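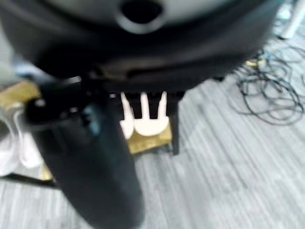
Last updated: September 15, 2023

Inness Horror Review Set

A small text collection of horror film reviews, labeled by sentence for the part of the film each sentence talks about.

Contents

The set holds 161 reviews from two sources: the Dekton print newsletter and the Trurnham festival blog. Each review is one plain text file, UTF-8, with the film title on the first line and the release year on the second. Reviews shorter than 300 words were dropped. Star ratings were removed from the text and stored in ratings.csv.

Labels

Each sentence has one label: plot, acting, direction, sound, effects, setting, or other. Two readers labeled every file. Where they disagreed, both labels are kept, separated by a slash.
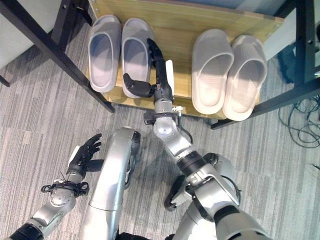

The setting label covers rooms, houses, weather, and period. It also covers household objects when the reviewer treats them as part of the place. A sentence that mentions two pairs of light gray slides on a wooden shoe shelf, with a gap between the pairs, is labeled setting. If the same sentence says that the slides tell us who is home, it is labeled plot. Props built for a scare go under effects.

File layout

reviews/ text files, named by source and number
labels/ one tab-separated file per review
ratings.csv source, number, rating as printed
splits/ train and test lists

Known problems

Sentence splitting fails on titles that contain a period. Several Dekton files have line breaks in the middle of words from scanning. The sound label is rare in the Trurnham files and should not be scored alone. Spoilers are not marked.

Use

Text may be used for research and teaching. Credit the Oosthuizen Film Archive, which holds the source copies. The next release is planned for October and will fix the scanning errors only; labels and file names will stay as they are.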